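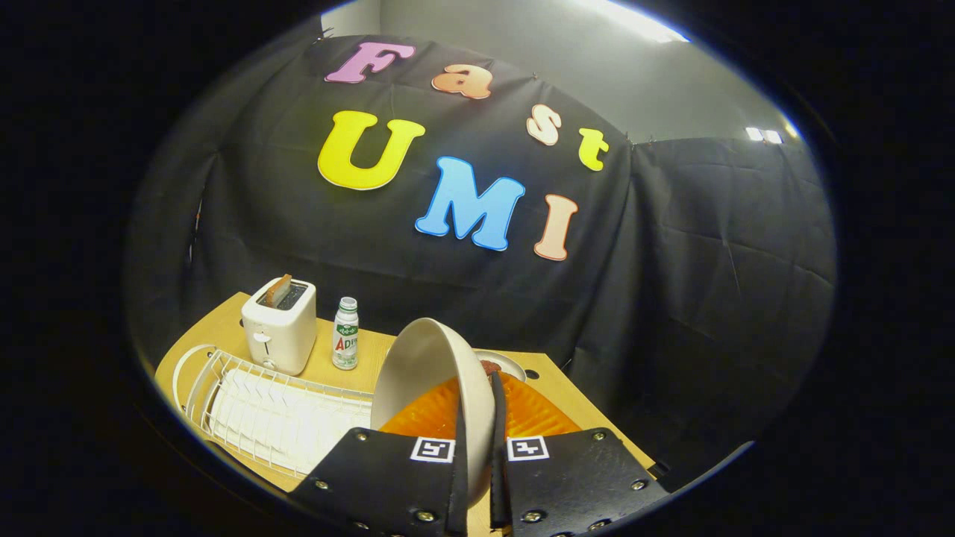
Department of Consular and Diplomatic Studies, Working Papers

Figure 2. White bowl held in a two-finger gripper above a light wooden tabletop.

4. Family letters as a record of consular access

4.1 What we had to work with

Sources first. The foreign ministry logs for Lekik are closed before 2008, and the ones after are patchy, so the dating of consular visits had to come from somewhere else. Relatives turned out to be the best source. They write everything down. Letters to lawmakers, emails to reporters, notes to other families in the same position. The set used here covers 98 detention cases, all of them foreign nationals held in Lekik or Stestusik on security charges, and comes to nearly 800 letters once duplicates are out.

Not every case has a full run. Some families stopped writing after the first month, or moved to phone calls, or were told by a lawyer to keep quiet. Those cases stay in the set but carry less weight in 4.3.

Coding was done by hand. For each letter: who wrote it, who it was for, whether it names a visit, whether the visit is in the past or promised. The last one matters most and was the hardest to settle. "They are seeing him Monday" is a promise. "They saw him Monday" is a visit. A good many letters say "they have been given Monday," and we went back and forth on that. Coded as promise in the end.

4.2 Notice and access are two different clocks

The Vienna Convention on Consular Relations says that where the detainee asks for it, the consular post is to be told without delay. It sets no number of days. Most earlier work treats the gap between arrest and first visit as one delay. We split it. First clock, arrest to notice. Second clock, notice to visit. The family letters let us do this becuase relatives usually hear from the embassy at both points and say so.

Lekik is slow on the first clock and fairly quick on the second. Once the embassy has been told, a visit tends to follow without much of a fight. Stestusik runs the other way. Notice goes out early, sometimes the same evening, and then the request for a visit sits. Read as a single delay the two countries look much alike, and the older literature did take them that way.

Why the split? Partly who holds the prisoner. In Lekik the security service keeps people in its own building and doesn't tell the foreign ministry until the court has signed the first order. In Stestusik the ministry hears early but has no say over the prison. A consul can have a letter of permission in hand and still be turned back at the gate. Nine cases record exactly this, most of them at the prison outside Nultia.

Dual nationals are a separate problem. Where the holding state claims the prisoner as its own citizen, neither clock starts in any useful sense. We left them in the tables but out of the averages. See note to 4.4.

4.3 What relatives say and when

Public letters bunch up. There is one burst just after the arrest becomes known and another right before a hearing. In between, the tone is careful. Relatives thank the embassy, confirm that a visit was granted, give the lawyer's next step and stop there. Health comes up, food packages, whether he has had a shower or a book. Charges almost never. Several families said they'd been advised that arguing the charges in public would harden the position of the court, and whether that's right we can't say from this material.

Letters to lawmakers are blunter. Same writer, same week, and a different person on the page. In the Bermúdez group (cases from the port district of that name) the private letters complain of visits held in the presence of an interpreter who took notes, of consuls barred from discussing the case file, of a privacy waiver that nobody could get to the prisoner for signature. None of that is in the public ones.

The waiver deserves its own line. Without a signed waiver the embassy can't tell the family much, and without a visit there's no waiver. So the first visit does double work, and a late one leaves the relatives guessing as well as the prisoner. Some letters from this period are plainly reconstructed from press reports. Marked as such, and not used for dating.

4.4 Limits

Families who write are families with time, language and an address to write to. Labor migrants are badly under-represented. Hjaltadóttir, reading an early draft, pointed out that the seamen's cases barely show up at all, and she's right; shipping companys often handle contact themselves and the letters, if any, are in company files we did not get to see.

Dates given in letters drift. A relative in a different time zone may log a visit a day early or late. Where an embassy statement exists we took that date over the family's. Where the two are far apart we kept both and flagged the case.

Note on dual nationals: Baldur Hjaltadóttir suggests a third clock, from arrest to formal refusal of access. Not attempted here. The refusals are mostly verbal and the letters disagree on when they were given. Section 5 takes up the exchange cases, which need the December hearing lists as well.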